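Home | Notebook | Build log | Parts shelf | Meeting notes | Contact
Print this page | E-mail this page

Drustik project notebook, Irnside Robotics Club
Thu 25 June

Long session today and a really good one, so I'm writing it up before I lose the details. Skip to the to-do list at the bottom if you only want to know what's on your plate.

First thing: the sorting task is finally a task! We've argued since spring over what Drustik should learn to do for the summer showcase, and the answer is putting small things away in a box. Pouches, bead strings, bits of fabric, all the stuff that blocks and cubes don't prepare you for. We do it by hand with the grippers first, record it, and train on the recordings. I was a bit worried it would look too easy from the audience side, but anyone who picks up a gripper and tries to get hold of a bracelet changes their mind very quickly.

Set up on the table with the red cloth. I'd half planned to swap it for something plain and then decided against it, partly from laziness, but also I want to see how the model copes with a busy background. If it only works on a gray desk I don't think we've learned much. The Gulis team went plain last year and then had trouble when their showcase table turned out to be striped (they wrote it up very fairly, worth a read, it's in the shared folder).

Two grippers, one in each hand, gloves on. The box end goes at the far side and the small items near the operator, so every run is a reach, a close, a lift and a carry.
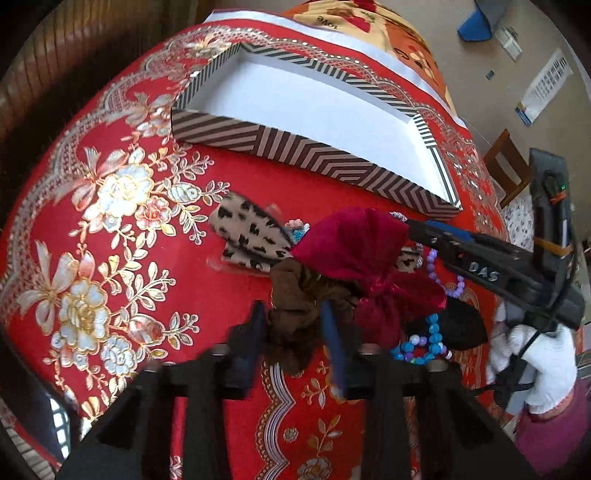

Fig. 1. Both grippers over the small items, box lid at the back of the table.

Notes on the items, in the order I'd rank them for difficulty:

Velvet pouch, the red one with the ribbon. Easiest by a mile. It squashes a little and stays put in the fingers, and you can grab it from nearly any side. Good warm-up item for new people.

Brown pouch and black pouch. Fine, but the brown one is crumpled and has no obvious "top", so everybody picks it differently. I can't decide if that's good variety or just noise. Leaning toward variety.

Leopard fabric. Harder than I expected. Lying flat on a tablecloth, there's nothing to close on, so you have to push one finger in and make a fold. Once you've got the trick it's very satisfying! We should write the trick down properly, or better, film it from the side.

Crocheted piece. Only tried it a handful of times. The fingertips go into the stitches and then it doesn't want to let go. Needs a slower release.

Beads. Oh, the beads. The lilac and white bracelet you can pinch across and it comes up in one go. The longer string swings, and if you move off too fast it catches the edge on the way in. Slow down over the wall, lower, open. I got 9 clean ones in a row after the break and was very pleased with myself.

Target for the set is 400 runs before we train anything. We're at roughly 200 including the practice ones from last time, and I'd like to throw some of the early ones out, so call it a bit under half. At today's pace that's comfortable for the start of July.

Problem of the day: operators drift into a rhythm. By the second hour I was starting every run with my hands in the same spot and going for the same item first, which the model will happily copy. From now on, shuffle the items between runs and start from a different hand position. We can draw slips of paper for the first item if people forget.

Second problem, smaller: the far wall of the box is awkward if you're short or sitting down. I tried standing and my shoulders thanked me. Stand for the bead runs at least.

Had a short argument over whether to use both hands for every item. My view is no. One hand to hold the cloth down and the other to pinch is great for the fabric, but the pouches don't need it. Ayala's students use both hands for everything in their project and their runs take nearly twice as long. Still open, bring opinions.

Also tried the first playback of the logs on the laptop and the finger opening curve is beautiful, you can see exactly where the pouch starts to squash. I may have replayed that more often than strictly necessary.

To do:
- relabel the first batch, mark the ones to drop
- side-view clip of the fabric fold
- slips of paper for the starting item
- ask Gulis which learning rate they ended up with
- charge everything the night before, please
- decide on one hand or two

Next session same room, same table. I'll bring the spare gloves and more beads.

Contact: Irnside Robotics Club, notebook desk | Copyright Irnside Robotics Club | Back to top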